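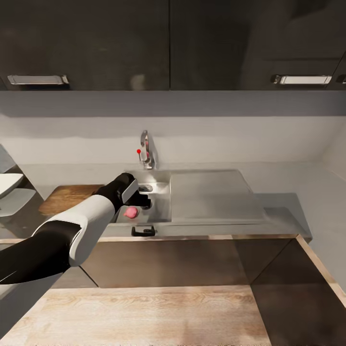 I finally used up my second box of the Wikine polymer clay starter kit, so I feel like I can say something useful about it now. I bought the first one back in February when I wanted to make earrings for my niece and didn't own a single clay tool (I was cutting shapes out with a bottle cap, and it showed). The second box I got because I liked the first one enough, which should tell you where this review is going!

You get 36 small blocks of clay, 13 tools, an acrylic roller, a little bag of earring hooks and a folded instruction sheet. I'll go through them in the order I care about them.

**The clay**

It's good. It's softer out of the wrapper than the Monis clay I'd been using, and I only had to knead each block for a couple of minutes before it stopped cracking at the edges. The white picks up every speck of lint in the house, but so does every white clay I've ever touched, so I do white first, wipe my hands down with a baby wipe, and then move on to the reds and blues. The red stains. It stained my fingers, it stained the roller a bit, and it left a faint smudge on a yellow leaf I was pretty proud of.

Colors after baking stay close to what you see in the block, apart from the lilac, which came out of my oven looking more like gray. I made a second batch a little cooler and it was better but still not lilac. If you're buying this for the purples, maybe don't.

The translucent is my favorite of the whole box. I mixed a pinch of it with the green, rolled it out thin and pressed it over a real sage leaf, and the veins came through so clearly that I made ten more and strung them along the kitchen window.

**The tools**

Mixed bag. The needle tool and the two ball stylus tools are great and I use them constantly. The blade is sharp and flexible enough to bend into a curve, and it comes with a plastic guard, so thank you for that, Wikine. The wooden sculpting sticks were rough at the ends and left scratches in the clay until I went over them with an emery board. That took five minutes and now they're fine, but a kid wouldn't think to do it and would probably just get annoyed.

The cutters are the weak spot. The circle is perfect. The star has a seam where the metal joins and it leaves a tiny bump on one point, every single time. I've been smoothing it with a fingertip and I'm used to it, but in the second box the heart was bent too. I squeezed it back into shape with pliers and it looks okay if you don't hold it next to a real heart cutter.

**The roller**

Nice and heavy, no seam line, rolls smooth. I wish it came with thickness guides. I stack playing cards on both sides of the clay and roll over those (six cards each side for earrings, ten for ornaments) and get an even sheet that way.

**The instructions**

Tiny print! The baking chart is on the back, under the fold, and I missed it the first time. Mine said to preheat and then bake by thickness, and I'd really suggest a cheap oven thermometer because my oven runs hot and I scorched a whole tray of white daisies before I got one. I also learned to lay a sheet of foil loosely over the top. Alois Lüthi, who runs the Soliman craft nights I go to, bakes his on a plain ceramic tile, and I've switched to that too. No more shiny spots on the backs.

**Price and the competition**

I paid 40 dollars for each box, shipping included. The Kikside set is cheaper and has prettier packaging, but the one I borrowed had crumbly clay and a roller with a ridge down the middle, and I gave it back after one evening. Monis sells better clay than either of them, if I'm being picky, only you have to buy the tools separately and by then you've spent a lot more.

**Little things**

The box itself has a tray with slots for the blocks, but once you open the wrappers nothing fits back in properly. I keep my open blocks in wax paper inside a cookie tin. The earring hooks are very thin and I bent two of them just getting the jump rings on. My niece has sensitive ears, so I swapped hers for steel ones from the bead store anyway.

I'd give it four stars out of five. Good for a beginner or someone getting back into clay who wants a lot of colors to play with, and I'd happily hand it to a teenager along with that emery board. I'm going to buy a proper set of cutters next and see if I can get a maple leaf that doesn't tear at the stem.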